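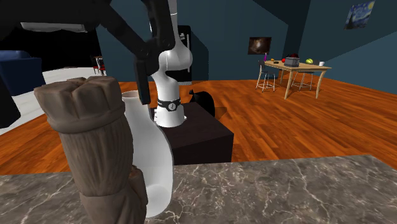 Section 4. Recording an Interview and Filing the Transcript

The Clurnton Oral History Kit is lent to local history groups, libraries and schools that collect spoken memories from older residents. Section 4 covers the day of the interview and the work that follows it. Most interviews take place in the narrator's own home, where the recorder shares a table or counter with whatever is already there. A carved figurine and a glossy white vase standing close together on a marble countertop, for instance, can both be talked about during a session, and the listener at home has only the words to go on. Ask the narrator to name an object before telling its story. Marble and other hard surfaces also pass every tap and bump into the recorder, so use the felt mat from the lid pocket.

You should already have finished Section 2 (Charging and Cards) and Section 3 (First Contact and Consent). If the consent form has not been signed, do not begin recording.

4.1 Before you leave

1. Check that the battery light on the recorder is green. A full charge lasts 14 hours.
2. Insert an empty memory card. Cards with a red sticker hold master files and must stay in the archive.
3. Pack the recorder, two clip microphones, the felt mat, the spare batteries and the blue folder.
4. Read the narrator's pre-interview sheet again. Mark any place names or family names you can't pronounce and ask about them before you record.
5. Write the next free interview number on the cover sheet. Numbers are issued from the log at the Nillero branch library and are never reused, even when an interview is canceled.

Note: Groups working in more than one language should pack a cover sheet in each. Sheets are available in English, Spanish, Tagalog and Thai. The Thai sheet was revised by Duangjai Kaewmanee in August and the older version should be thrown away.

4.2 Setting up the room

1. Ask the narrator where he or she likes to sit. Set up there if you can.
2. Turn off fans, radios and televisions. Ask before touching anything in the house.
3. Lay the felt mat flat and set the recorder on it with the screen facing you.
4. Clip one microphone to the narrator's collar, a hand's width below the chin. Clip the other to yourself.
5. Run both cables behind the chairs.
6. Put on the headphones and record one minute of conversation. Breakfast is a good topic. Play it back.
7. Adjust the level so that normal speech reaches the third bar. Loud laughter may touch the fifth.

Caution: Do not run cables across a walkway. If there is no other route, tape them down with the cloth tape supplied. Packing tape pulls the finish off floors.

Caution: A refrigerator may be silent during the test and start up ten minutes later. Don't unplug it. Move to another room or keep the microphones close.

4.3 Recording

1. Press REC once. The light blinks and the recorder is on standby.
2. Press REC again. The light stays on and the counter moves.
3. Read the opening statement from the cover sheet. It gives the interview number, the date, the place and the names of everyone in the room.
4. Ask the narrator to state his or her name as it should appear in the catalog.
5. Begin with the first question on your sheet. Early life is the usual starting point, but a narrator who wants to begin with the crossing, the first job or the first apartment should be allowed to.
6. Check the counter every few minutes without picking up the recorder.
7. When the narrator is finished, let the recording run for 30 seconds before pressing STOP. People often add something.

Let silences stand. Count to five before asking the next question. Do not correct dates during the interview. If a narrator says the cannery closed in a year that you know to be wrong, make a note in the folder and add it to the transcript as a bracketed comment later.

If a narrator switches languages, keep going. Do not ask for a translation in the middle of a story. Mark the counter time in the folder so the transcriber knows what to expect.

Note: A narrator may ask you to stop at any time. Press STOP, not PAUSE. On the older recorders PAUSE leaves the microphones live, and anything said will be heard through the headphones.

4.4 Photographs, letters and keepsakes

Narrators will often bring things out. Record the talk about them and leave the things themselves where they are, unless a loan form has been filled in.

1. Say aloud what the item is. "You're showing me a letter from your brother" is enough.
2. Ask who made it or sent it, and where it was kept.
3. For group photographs, ask for names from left to right, front row first.
4. Write the counter time and a short label on the item sheet.
5. To borrow an item for scanning, use Form D. Leave the yellow copy with the narrator.

Caution: Do not remove photographs from old albums with black pages. The corners tear. The scanner at Nillero takes a whole album.

4.5 Saving the files

Complete these steps on the same day.

1. Connect the recorder to the computer with the short cable.
2. Open the folder named INTERVIEWS and find the file with the latest time.
3. Copy it to the project drive. Do not drag it, as this may move the file and leave nothing on the card.
4. Rename the copy using the interview number, the narrator's last name and the letter A. Interview 79 with Mrs. Moldovan becomes 079_Moldovan_A. A second file from the same interview ends in B.
5. Open the copy and listen to the beginning, the middle and the end.
6. Put the card in its case, add a red sticker and send it to the archive.

Note: The file name uses three digits for the interview number. Files named with two digits sort in the wrong order and have been overlooked in the past.

4.6 The transcript

1. Start a new document from the template named Drultska. This is the current one. The template called Standard has the wrong margins for binding.
2. Type what was said. Keep the narrator's grammar and word choice. Leave out "um" and "uh" unless they change the meaning.
3. Put words in other languages in italics only if the narrator would think of them as foreign. Family terms such as lola or abuela are left plain.
4. Add a time mark at the start of every page.
5. Use [unclear] for anything you can't make out after 3 tries. Do not guess at a name.
6. Print one copy in large type and mail it to the narrator with the review letter.
7. Enter the changes the narrator asks for. Keep the marked copy in the file.

Plan on 3,000 words for every half hour of quick talk. Slower speakers will run well under this.

A narrator may strike out any passage. The passage is then closed in both the transcript and the sound file. Write the start and stop times on Form F and send it to the project coordinator, Jericho Agbayani, who makes the access copy. Don't edit the master recording.

4.7 If something goes wrong

Counter does not move: The recorder is on standby. Press REC again.

Screen shows CARD FULL: Press STOP, wait for the light to go out, and change the card. Read the interview number aloud at the start of the new file.

Only one voice can be heard: A microphone plug is halfway in. Push until it clicks, then repeat the one-minute test.

Steady hum: Run the recorder on its battery and unplug the charger from the wall.

File will not open: Do not record anything else on that card. Label it and bring it to Nillero in its case.

Continue to Section 5, Indexing and Subject Terms.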